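Feb 14, 2024

Woke up before the alarm because the radiator in the hall was knocking again, and lay there thinking about countertops. That's my life now. Other people are getting roses today and I'm lying in the dark weighing up drip edges.

So, where things stand. The old counter is still in, the horrible speckled one with the burn mark next to the stove (not my burn mark! It came with the place). The cabinets underneath are staying. Kristof came by last night after work and lay on the kitchen floor with a flashlight, and his verdict is that the boxes are fine and only the doors are ugly, which I can live with until August. He did find that the wall behind the sink isn't straight. It bows out in the middle, enough that you can slide a pencil in behind a level at each end. I asked if that was bad and he said "it's a wall," which I think was meant to be comforting.

He stayed for soup. I'd made the one with white beans and way too much garlic and he had three bowls, so I guess it was OK. We talked about his mother's kitchen, which had a slab of maple his grandfather put in, and how she'd go over it every so often with a rag and mineral oil and then nobody was allowed to put anything on it till morning. They all ate breakfast standing up. I loved that so much. I want a counter that makes people eat standing up once in a while.

Then he asked what I was going to do about the sink and I changed the subject.

Mailed Mom's card on the way to work (late, she'll get it on the weekend and pretend not to notice the postmark). Cold, bright, everybody on the bus holding flowers wrapped in that crinkly paper. A man across from me had his bouquet upside down between his knees and it was shedding all over his boots. I wanted to say something and didn't, and then he got off and there was a little heap of petals left going around with the draft from the door.

Lunch with Wing-yan at the noodle place. She redid her kitchen two years ago and has Opinions. She went with the fake stone from Orlandini, and it does look beautiful, I'll give her that, it looks like the lobby of a place where I couldn't afford to stay. But every time I put a glass down at her house it makes this CLACK, and I flinch, and she flinches, and then we both look at the glass. I told her I was leaning toward wood and she made a face as though I'd said carpet.

Her case against wood, for the record: it stains, it swells by the sink, it has to be oiled, and I'm lazy. I couldn't argue with the last part. I did say that I oiled my boots this winter. She asked how many times. Once, Wing-yan. I oiled them once.

My case for wood is mostly that I like it. I like how it looks when it's a little beat up. When I was a kid the Tsaos next door had a big chopping table in the middle of their kitchen and Yuk-lan and I did all our homework on it, and if you pressed too hard with a ballpoint you left your long division in it forever. I bet it's still there. I should write to Yuk-lan. I say that every year and then I send her a thumbs-up on her birthday like some kind of uncle.

And what I love every time is the stripes. One wide plank of the same color all the way across leaves me cold, but when the strips are all different, a pale one and then a darker one and then two pale ones, I just want to put a loaf of bread on it.

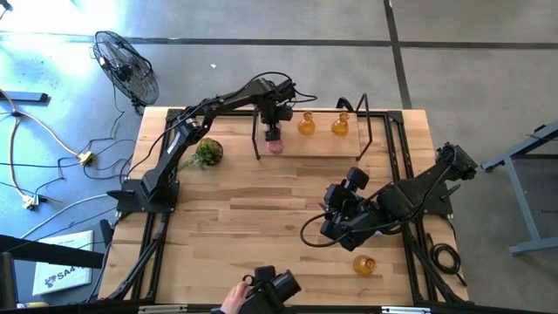

*Butcher block, light and medium brown strips, gray concrete floor. My favorite mix so far.*

I'd never get away with concrete underfoot, of course. The downstairs neighbors already think I wear clogs. But the brown on gray has got me wondering about the linoleum, which is currently the yellow of an old tooth. Gray linoleum? Is that depressing? I go back and forth. In the morning I think it would be calm and lovely, and by dinnertime I think it would be like cooking in a parking garage.

After work I went over to Prostley to look at actual wood in actual daylight, except of course by the time I got there it was dark out and everything was under those buzzing tubes that make maple look green. I did learn some things. Hsin-yi Sin runs the counter desk and she was so patient with me, considering that I'd brought my measurements on the back of a pharmacy receipt and half of them were in inches and half were in what I think were spans of my own hand. She got out samples and let me lick my finger and rub it on them to see how they'd look oiled (she suggested this! I wouldn't have just started licking things).

What I got out of it:

- Beech is cheaper, and moves around more when the weather changes.
- Maple is harder and paler and costs more.
- Walnut is gorgeous and I'm not allowed to think about walnut.
- If the grain runs end up, it's kinder to knives. If it runs along the length, it's cheaper and it's what most counters are.
- Seal the underside too. She said it twice, so I've written it down and underlined it.
- Leave a gap at the wall for the wood to move. I told her the wall had already taken care of that.

The beech for the long run by the window would be $400, and they'd cut it for me but not the sink hole. The sink hole is another $50, and Hsin-yi said, quite gently, to pay it. I think she'd looked at the receipt. Delivery is in 14 days if I order this week. I did NOT order. I said I'd sleep on it, and she said everybody says that, and wrote the numbers on a card for me in very neat handwriting.

I was standing in the parking lot feeling grown up and sensible when Cheng-en called to ask if I still had his big casserole dish. I do. I've had it since Thanksgiving. He's cooking for somebody tonight!! He wouldn't say who, only that she doesn't eat mushrooms, so that narrows it down to half the city. I drove it over to him and he met me on the steps in an apron with flour up to the elbows and practically shut the door in my face. His place smelled amazing. I sat in the car for a minute with the heat on and was happy for him, and slightly sorry for myself, and then I went and got dumplings.

Ate the dumplings at the ugly counter, standing up, for practice.

I put the beech sample down next to the stove, right over the burn mark, and left it there while I washed up. Moved it over by the window. Moved it back. I tried it with the lamp on and then with just the hood light. It looks a bit pink under the lamp, which I hadn't expected, and I may need to hold it up against the tiles tomorrow when there's sun. If it's pink against green tiles we may have a problem, and I'm not redoing the tiles, I am absolutely not redoing the tiles.

To do:

- call Kristof and ask if he's free to help carry, and if his knee is up to the stairs
- measure again with a tape measure, all of it, in inches
- find out if mineral oil from the drugstore is the same stuff
- write to Yuk-lan (a real letter)
- get the lid back from Cheng-en, which I've just remembered was mine

Radiator's started up again. Going to bed with the sample on the nightstand so I can see it first thing in the morning.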